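Reading time: 4 minutes

5 November 2023

I promised myself to write in English at least once a week, and today I have something to write about. Valentin Munteanu invited me to the open day at Drasetti. He has worked there since March. I took the early train and then walked from the station, with a map on paper, as my telephone had only little battery. I still arrived too early and had to wait in the corridor with a coffee.

The first room was the one I liked most, so I begin with it. They call it the kitchen, but there is no stove and no sink in it. 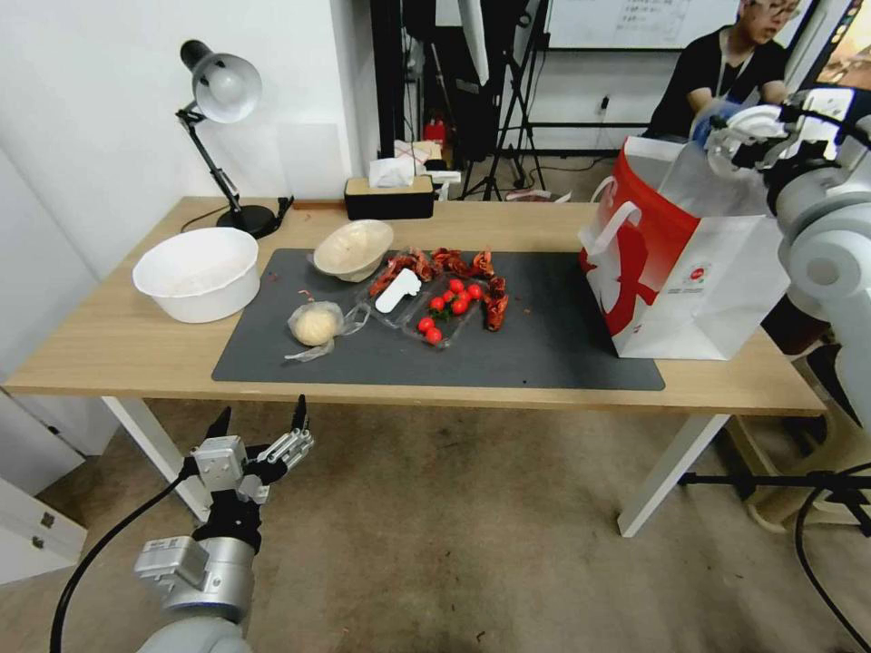
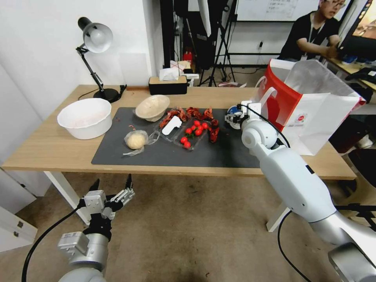 The kitchen at Drasetti, with the dough, the tomatoes and the dried chillies on the mat.

I had expected something like a factory. I had imagined a yellow fence, a loud bell and a man with a helmet. What I found was a room with carpet, a desk lamp and a box of tissues, and a table with food on it as if somebody had just come home from the market. The robot has two arms, and it stands so close to the table that it looks like a cook waiting for an order.

Valentin explained that the task of the day was "to put the shopping in order". The robot had to take a thing from the table, decide where it belongs, and put it there. He said this sentence very quickly, because he had already said it to two groups before us. I asked him what is the difficult part. He told me that the decision is easy now and the fingers are difficult. A tomato is round and soft and it wants to roll. A dried chilli is so light that the hand does not always feel that it has one. The dough is the worst, he said, because of the plastic film. The film sticks to everything, also to people.

I thought of my grandmother, who wrapped her dough in a wet cloth and would not have had this trouble.

We watched for a long time. The arm moved, stopped, moved again. In the beginning I was a little impatient, I must admit it. When I put tomatoes in a bowl I do not think, and the arm seemed to think about every centimetre. But after some minutes I noticed that I was holding my breath each time it went down, and the woman next to me was doing the same. When a tomato was finally lifted and stayed between the fingers, we all made a small noise together, like at a football match. It fell at the second try. Then it was lifted again.

On the wall by the door there was a sheet with the results from the week. Out of 53 attempts with tomatoes, 49 had gone well. I found this a very good result. Valentin did not. He said that in a real kitchen you would not be happy with a helper who drops four tomatoes, and I answered that he has never seen me cook.

A boy asked if the robot has a name. Its name is Beno. He then asked if Beno gets tired, and Valentin gave him a serious answer about motors that become warm, and the boy nodded seriously too. I would like to remember this. Many adults ask their questions only to show that they already know something, and I include myself.

After this there was a talk upstairs by Jelle Goossens, from Drikis. It took nearly two hours and I did not understand all of it. The first part was clear: he spoke about how a person guides the arms through a task many times, and how the machine learns from these repetitions. The second part had a lot of curves and letters. I wrote down the words I did not know and I will look for them tomorrow: "slippage", "compliant", "rig". The last one has too many meanings in my dictionary.

Somebody asked him when we will have such a thing at home. He said that he has stopped giving a year. The people laughed, but I think he meant it.

For lunch there was soup and bread. I sat beside a retired man who had repaired sewing machines for Schnyder all his life. He was not impressed by the talk, but he was very impressed by the hands. He showed me with his own fingers how many small movements are needed to thread a needle, and he asked me to try it without a needle, only in the air. We did this for a while, two grown persons, next to the soup. He would like to see the robot thread a needle before he dies. I did not know what is the polite answer to this in English. I said "I hope so", and on the train I understood that it can be heard in a wrong way.

I wanted to go back to the kitchen before leaving, but the next group was already inside and the door was closed. Valentin came out for a moment to say goodbye. He looked tired – he had been there since six in the morning – and he asked if I had been bored. I said no, and it was true.

At home I made tomato salad. I paid attention to my hand for the first three tomatoes and then I forgot it again.

Tomorrow: buy stamps, call the dentist, write to Valentin to thank him.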